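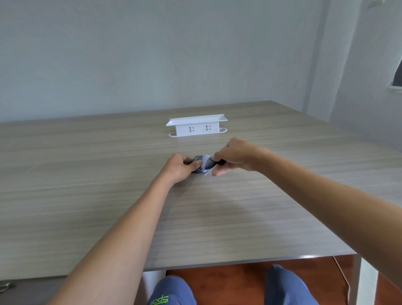 Bench corner, wood-grain table with the desktop outlet unit toward the back.

**Pre-purchase check: small-parts bench, Briem workshop**
Checked by: Ea Lykkegaard
Date: 17 July 2021

I'm really happy with how this bench is shaping up! The checklist covers the spot where we want to put the Dolteo arm, plus what we still have to buy before the order goes in. Marks are OK, FIX or BUY.

**Table**

- [x] Top level, no rocking – OK. Checked with and without somebody leaning on it.
- [x] Surface fit for clamping – OK, wood-grain top. Use pads under the clamps or it will mark.
- [ ] Room for the arm base and a person at the same time – FIX. Hand work takes up the whole front of the table, so the base has to go left of the outlet unit. I tried it with a cardboard cutout and it fits nicely.
- [ ] Drawer under the left side – FIX. Fine for a seated person, but a clamp can't go there. Move the clamp point back.

**Power**

- [x] Desktop unit has two sockets on the front – OK for the arm controller and one lamp.
- [ ] Third socket for the charger – BUY. Avent quoted $41 for a bench strip with its own switch. Take it, it's a good one.
- [ ] Cable on the floor by the right table leg – FIX. Clip it to the leg before anybody rolls a chair through there.
- [ ] Lid on the outlet unit – does it clear the arm at full reach? Not checked yet, ask Dolteo for the reach drawing.

**Hand work and tools**

- [x] Both hands free to hold the part and the tool – OK. This is the job we'd love to hand over first, and watching it up close made me surer than ever.
- [ ] Part holder – BUY 2, one in use and one spare. The arm can't curl its fingers around a rounded cap the way we do!
- [ ] Eye protection at the bench – BUY, pack of 10.
- [ ] Small-parts tray with a rim – BUY. Bulavby has them in gray.

**Stop and access**

- [ ] Emergency stop within reach of the seated person – not fitted. Must be on the same order as the arm, please don't split it out to save on this quarter.
- [x] Walls behind and to the right – OK, one less side to guard.

**Budget notes**

Dolteo says almost 14 weeks for delivery, so an order now lands in October. Holders and tray can come early and we can use them by hand in the meantime – I'd do that even if the arm slips. Training day is still missing from the quote. Ea to call.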